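Section 4: Eating in Bed Without Regret

Applies to the Loltus overbed tray (both leg heights) and the Wuto shallow food box. Revised 10/12/2024. If your copy of the guide still tells you to "simply enjoy," throw it out and use this one.

Before you start

You will need a made bed, one shallow container, one spoon, and a towel you have stopped caring about. The tray is optional. Plenty of owners leave it folded against the wall from May onward and put the container directly on the sheet, and the steps below cover that too.

4.1 Preparing the bed

1. Pull the top sheet flat and tuck it in on both long sides. A wrinkle is a ramp, and soup knows this.

2. Fold the comforter down to the foot of the bed or take it off altogether. Do not try to balance anything on it. The comforter is full of air and has no loyalty.

3. Choose your sheet with some thought. Plain white shows everything. A small, busy floral print will forgive a surprising amount, and owners of the Albers patterned set report that they have lost whole crackers in it.

NOTE: If your sheet has a wide colored border, keep food well inside it. The border is a handy reminder of where the mattress is about to stop helping you.

4.2 Placing the container

4. Set the container down near the middle of the bed, an arm's length from the pillows. Let go slowly and watch it. If it leans, move it. If it still leans, you are the one causing the dip, and should shift over.

5. Fill the container no higher than its walls. The Wuto box holds 300 milliliters to the line and rather more if you are an optimist.

6. Keep dry foods together and round foods in a corner. Anything round left in the middle will travel.
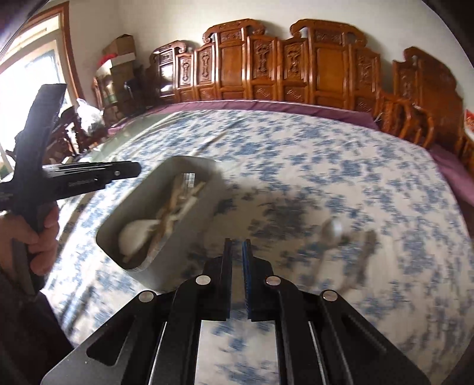 7. Lay the spoon beside the container on the side of your better hand. Bowl end toward the container if it's clean. Once it has been used, it goes back in the container or onto the towel, and yes, you will forget this at least once per meal.

8. Sit down last. Getting onto a mattress after the food is in place takes some care, so lower yourself from the edge and slide in. Do not drop. Do not let anyone else drop either, including dogs.

CAUTION: Never place hot liquids directly on the bed. The tray has a rim for a reason and the sheet does not have a rim at all.

4.3 Clearing up

9. Lift the container straight up with both hands and carry it to a hard surface before you tidy anything else. Trying to gather the spoon, the towel and the container in one heroic armful is the leading topic of our customer mail.

10. Gather the sheet by its corners, crumbs toward the center, and shake it outdoors. Check which way the wind is blowing first.

11. Wash the container in warm soapy water. The lid goes on the top rack. If you have lost the lid, the replacement is part 1227 — it is also the lid for the Vunum snack box, and fits that one better.

4.4 Troubleshooting

Container slides toward you: Sit farther back, or put the folded towel underneath.

Container slides away from you: Your mattress is higher in the middle. Rotate it, or eat faster.

Spoon is missing: Look under your leg. Then look under the other leg.

Crumbs remain after shaking: Some always do. Use a vacuum with the upholstery head on low, and see Section 6 before trying the high setting near a fitted sheet.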